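Bontu Worku has written for other people's voices for most of her working life. She drafts remarks for the council president of Drernmont, and before that she spent two legislative sessions with the transit authority in Porkano. I spoke with her in March, shortly after the council adopted a rule requiring that prepared floor remarks be filed with the clerk along with the name of the drafter.

The rule is narrow. It covers written remarks longer than two pages, delivered in open session, and it does not apply to answers given from the floor. Worku helped write the filing procedure and describes it in procedural terms.

"It is a records rule," she said. "The clerk already kept the text. Now the clerk keeps the text and one more field. I don't think anyone's speech will sound different."

The first filing period produced 409 documents. Most were short reports from department heads. Worku's own name appears on the remarks the president gave on the water rate adjustment, a text she said went through more versions than she would like.
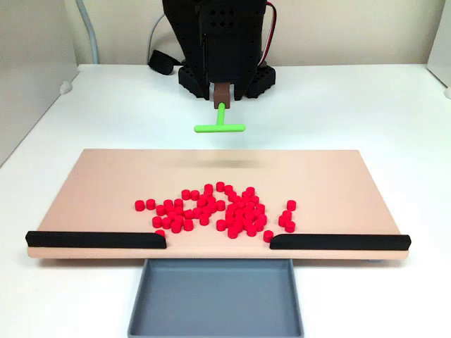
Black arm with a lime-green T-shaped pusher, held above the table.

Asked how a draft moves through the office, she listed the stages in order. The policy staff sends a memo. She writes from the memo and marks every figure with its source. Norbert Illés, the council's legal reader, checks the statutory references. The president edits last, usually by hand.

"Norbert will send back a sentence over the word 'shall,'" she said. "He is generally right about 'shall.'"

The objection raised most often during debate came from member Gonçalo Amaral, who argued that naming staff would expose them to complaints meant for elected officials. Worku considers the concern reasonable. The final version lists the drafter's name in the clerk's index only – it is not printed in the minutes or read aloud.

"If a resident wants it, the resident can ask for the index," she said. "I have had one phone call so far. He wanted the parking office."

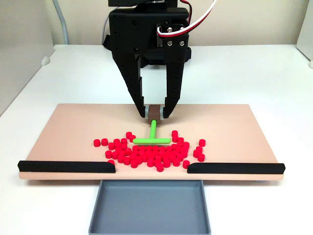 Small brown cube between the fingertips of a black gripper, with the green T-shaped piece on the board below.

A second question concerns borrowed language. The rule says that text taken from an earlier speech must be marked in the filed copy, including when the earlier speech was given by the same member. Quentin Coste, who drafts for the minority members, asked for an exemption for standard phrases and did not get one. Worku said the two of them later agreed on a working practice: formal openings and closings are left unmarked, and anything with a claim in it is marked.

"Quentin and I disagree on where a phrase becomes a claim," she said. "'Our growing city' is a claim. You can check it."

She keeps a file of every passage she has reused, sorted by subject. It has 2,765 entries and predates the rule. The oldest come from the Porkano years, when she wrote mainly about bus routes.

The council is due to review the procedure after one year. Worku expects changes to the page threshold, which she thinks is too low for budget hearings, and to the deadline, now set at noon on the day after delivery. She does not expect the name field to be removed.

"Once a form has a box, people fill in the box," she said.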